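May 30, 2009

**Gokholm College students to keep the numbers for women's volleyball**

GOKHOLM — Students in the statistics program at Gokholm College will take over match charting for the women's volleyball team when practice opens this summer, the college said. The work was tried out during the spring season, which ended in March, and will now count for course credit.

Under the arrangement, two students will sit courtside at every home match and record each serve, pass, set and attack as it happens. A larger group will work from match video during the week and prepare a short report for the coaching staff before the next opponent.

The spring trial began with a request from the team. Coaches had been keeping pass ratings by hand on paper sheets and had little time to go back over them. Students typed in the old sheets first, then built a common set of codes so that two people watching the same rally would write down the same thing. Getting those codes to agree took most of the first few weeks. Serve receive was the hardest part, and the definition of a "good" pass was changed more than once.

By the end of the trial the group had coded around 500 rallies. The reports showed which rotations were giving up points in runs and how often the team scored on its first attack after a serve. The coaching staff asked for fewer charts and shorter tables as the season went on, and the final version of the report fit on one page.

Course credit will be offered through the department's applied project class. Students need one prior class in statistics. Playing experience is not required, but everyone who charts matches must attend a rules session with the team before the first home date. Travel to away matches is not included, and those matches will be coded from video only.

Jekeo, a local office supply firm, has given $500 toward the project. The money will pay for a second laptop stand, storage drives and printing. The college will supply the laptops.

A total of 33 students signed up at an information meeting this month. Places will be given first to those who will be on campus for the full fall season — late arrivals may be added to the video group if there is room.

Match reports will stay with the team during the season. Season totals will be posted on the athletics page after the last match, along with the list of codes, so that other programs can use them.

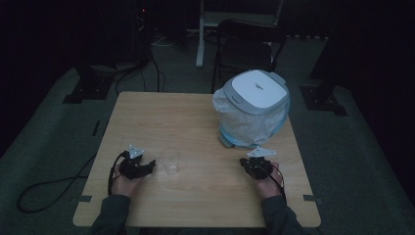 Students who want to join should leave their name at the statistics office in Zein Hall. Questions about the team schedule go to the athletics desk at the Oltura Center.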